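About us
Home About us What we do Visit Contact

Stitine is a small robotics workshop in Collholm. We teach two-armed robots to do fiddly table jobs — packing, bagging, sorting, putting things back where they came from. Started in one room over a shop, now in the ground floor unit at the Kwok building, left hand door as you come up the path.

We do three things. Build work cells for small packing firms. Run short courses for people who'll have to look after them. And open the doors, once a year in July, so anyone local can come in and have a look. Most people who find this page seem to be asking about that last one so most of the page is about it.

The open day

Doors at 10, last demo 4.30. Free. No booking for the main room, but the hands-on slots go on a list at the desk and the list fills up by lunch. Come early if you want one.

Last July we had 305 through the door, up from 177 the year before. Hadn't planned for that. Ran out of cups, ran out of chairs, one demo started late as the corridor was full. This year there's a second desk and the queue goes out the side.

What you'll see: the arms working on ordinary stuff. We don't make special props. Boxes from the post, kitchen things, a phone, whatever's on the shelf that week. Thin plastic is the one visitors always ask for and the one we still find hardest. It folds, it slips, it shines in the light and the cameras lose it. Cardboard flaps are a close second.
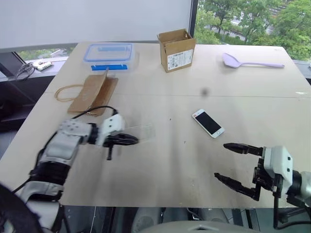 Two arms at the demo table, with a phone, a food container and a parcel box.

Each demo runs fifteen minutes or so. One of the team drives the arms first, by hand, so you can see what the job is ment to look like. Then the robot has a go by itself. Sometimes it gets it. Sometimes it stops half way and we have to step in, and we leave those in the programme, no tidy-up beforehand. Questions any time, just shout.

Hands-on slots are five minutes each. You hold the controls, the arms follow. Under-12s need a grown-up with them. Long hair tied back, no scarves or lanyards, bags in the rack by the door please.

School groups

Separate mornings, not the open day. Up to two classes at once, one in the main room and one on the Steren bench next door, then swap over. Teachers get a worksheet in advance. We've had 900 pupils in since we began doing these, mostly from Collholm and the villages along the bus route. Spring fills first. If you want a date before Easter write to us in the autumn, really.

Bring packed lunches, theres a grass bit outside if it's dry.

About Steren

Steren is our training bench. Smaller than the main cell, slower, arms kept at low speed the whole time. Built it for the courses but it does the school mornings as well. Each session gets saved and gone through afterwards — what went wrong, which grip, how long it took. On the last course the group got through 238 goes in a week, which was a lot of picking up and putting down.

Working with us

We take on a few cell projects a year. Send us a box of what you pack, the real thing, scuffed and all, plus a rough idea of how many a day. We'll try it on the table and tell you yes, no, or not yet. No charge for the try-out. If it's a no you get your box back and a page on why.

Placements: two a year, summer, paid. Don't need a degree. Do need patience and being ok with sweeping up.

Getting here

Bus stops at the end of the road, five minutes on foot. Parking is tight on the open day, use the field opposite. Step-free from the side door, ring the bell and somebody will come round. Toilets on the ground floor, accessible one by the desk.

Full timetable for July goes up on the Visit page once the rooms are fixed. Questions before then through the contact form, we answer most within a couple of days, slower in the run-up.

Back to top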